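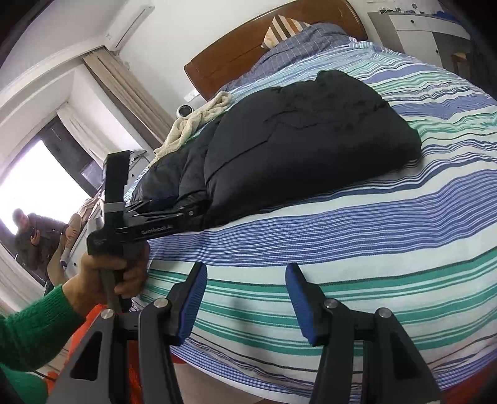
Clanlow Quarterly, Issue 4, p. 30

The Black Jacket

My sister left the black jacket on the bed when she went down to ask about the bus. The cream towel was half on top of it. I had the other bag packed already and there was room for one more thing, if it was pressed flat.

We had been in Vornstead since January. The room came with the bed, the nightstand and the armchair. The striped sheet was ours, and so was the checked pillowcase. The landlord had said we could leave anything we didn't want, and he would take 60 off what we owed for the last month. I asked which things. He said the air conditioner was his, so don't try to sell him that.

I folded the towel first. Then I did the jacket the way our mother used to, sleeves in, hood end down, rolling from the bottom and kneeling on it to push the air out. It came back up as soon as I moved my knee. I did it again. In one pocket there was a ticket stub from Rodidden, seat 194, and a wrapped mint.

She had worn that jacket on the train coming here. She slept in it the first night, before we found out how the heat worked. After that it hung on the door and neither of us wore it much.

My sister came back up and said the bus was at six and it was full of people going to the coast.

"Are you taking this?" I said.

"It doesn't fit in anything."

"I can make it fit."

She sat down in the armchair and looked at the curtains for a while. Then she got up and held the bag open, and I put the jacket in and she pulled the zipper over it an inch at a time. It took both of us. I gave her the mint.

We stripped the bed last. The sheet went in a grocery bag with the pillowcase, and I carried that one on my lap as far as Rodidden.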